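Stop telling people to declutter

Written in a hurry, on the train mostly, so forgive the state of it.

My sister-in-law's street had a swap day in January. Tables out, coats on, flasks of tea. And a woman I'd never met looked at the cardboard box under my arm – cables, two lamps, a toaster with one working side – and said, well done you, getting rid. Well done me. As if I'd given up smoking.

I have been chewing on it since.

When did getting rid become a virtue? I don't mean tidying. Tidying is fine, tidying is putting the scissors back where the scissors live. I mean the other thing, the purge. The black bags in the hall. The before and after. The tone of voice people use, a bit breathless, a bit thinner somehow, when they tell you they've done the loft.

My grandfather never did the loft. He had jars. Screws in jars, washers in jars, the little feet off things. String, obviously. When he died it took us a fortnight to go through the shed and everyone moaned about it, me included, and then for the next ten years whenever anything broke in any of our houses somebody would say, did Grandad have one of those. He generally did. I have a hinge of his on my bathroom cabinet right now. Doesn't match. Works.

Now you'd be told that shed was a problem. You'd be told it was weighing on him.

I think it's us that's got the problem. Or rather the people selling the boxes have talked us into having one. Go and look at how much of the decluttering business is selling stuff. Drawer dividers. Labelled tubs. Velvet hangers. A woman at work, Ornella Ferri, paid 275 pounds for a man to come and stand in her spare room for an afternoon and ask her how she felt about her ski boots. She felt fine about her ski boots. They went anyway, she got caught up in it. She went skiing the winter after and had to hire a pair that took the skin off both heels.

She laughs about it. I don't, much.

The rule everyone quotes is that if you haven't used it in a year, out it goes. Who decided on a year? I own a fish kettle that comes out when there's a fish. I own a black suit, and I'd be very happy not to wear it for another twenty. There's a tent. There's a stepladder that is too tall for every room I live in and exactly right for my mum's guttering. None of these would pass. A year is a number that suits somebody renting a small flat who eats out a lot, and good luck to them, but it has been handed down to the rest of us like scripture.

And there's money in it, which the cheerful books skip past. You can get rid of things freely if you can buy them again freely. That's all it is. "You can always get another one for under 20 pounds" – I've seen that written down as advice, in earnest. Up to 40 items in my kitchen would fail that test. Try replacing even a handful of them in a bad month. People who've been properly skint don't throw out a spare kettle. They know what the spare kettle is for.

My neighbour Brunello Cocco grew up with six to a bedroom and he can't put a plastic tub in the bin. Washes them, stacks them, has a cupboard of them. His daughters are at him constantly. But every time there's soup going spare on our landing it arrives in one of those tubs, and you don't have to give it back, and I'd say that cupboard has done more for the building than the residents' meeting has.

I can hear the objection coming because my husband makes it. What about hoarding? Well yes. Hoarding is a real and miserable thing and I'm not making light of it, I had an aunt. It's an illness and it needs proper help and a lot of patience. But the existence of a drinker doesn't mean you pour everyone else's sherry down the sink. Most people with a full cupboard have a full cupboard. That's the diagnosis.

Then the charity shop question. We all tell ourselves it's going to a good home. Some of it does. I did a spell on the sorting table at our local one, years back, and I would like everybody who says "oh it'll go to charity" to do one morning of it. Single shoes. Jigsaws with a note saying nearly complete. Duvets, which we couldn't even take. Bags and bags in the doorway at seven in the morning, out in the rain, so that whatever was good in them wasnt any more. A fair bit of it was nearly new too, tags on. Somebody had bought it, felt bad about it, felt good about giving it away, and gone and bought something else. That's a hobby. It isn't generosity.

After Christmas is the worst. You could set your watch by it.

What I'd like is a bit less buying at the front end, which is dull and doesn't photograph. There's no before and after for a jumper you didn't order. And I'd like mending to come back as an ordinary thing, not a craft with a weekend course and a linen apron. Cosimo Tedesco round the corner used to turn collars and take up hems and put zips in, in a shop no wider than a bus, and when he packed it in the shop became a place selling candles. I miss him every time a zip goes. I've a coat in the wardrobe with a dead zip, four winters now, and according to the rule it should be long gone. I'm keeping it. I'll learn to do the zip. I've said that four winters running as well, fair enough.

There's something else and I don't know how to put it without going soft. Things hold people. The books say the memory's in you and not in the object, take a picture of it and let the thing itself go. Speak for yourself. I don't remember my grandmother any better for a picture of her apron on my phone, I remember her when I open the drawer and it smells of the drawer. The children's first blankets, the awful vase. My dad's football scarf, that none of us can stand to wear or wash. I've no plan for any of these. They don't spark anything. They're just in the house, same as we are.

Somebody will have to clear it all out one day, I do know that. The Swedes have a word for doing it yourself beforehand so your kids don't have to, and it's a kind thought and I've a friend who's gone at it with gusto. Her house echoes. Her children, who are both grown up, came home and asked where everything was, and one of them cried about a biscuit tin. So I'm not convinced its always the favour we think it is. Let them have their fortnight in the shed. Let them moan. We talked more in that fortnight than we had in years, sat on upturned crates going what on earth is this, and my cousin and I hadn't been speaking at all before it.

So by all means do your drawers. Find the scissors. Bin the dried-up pens, I'm not a lunatic. But if you like your full shelves, and you can shut the door, and you can get to the bed, then you've nothing to confess to anybody. And if a stranger at a swap day says well done you, you're allowed to say no thanks and carry the toaster home again.

I did, as it goes. One side's plenty.

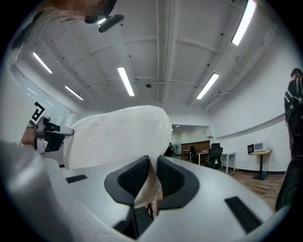 Should I keep clothes I haven't worn for over a year?

If they fit and you'd miss them, keep them. A year is too short for anything you wear to funerals, weddings or in proper snow. Mend what needs mending, and pass on the things you'd be relieved not to see again, clean and in a bag, handed over when the shop is open.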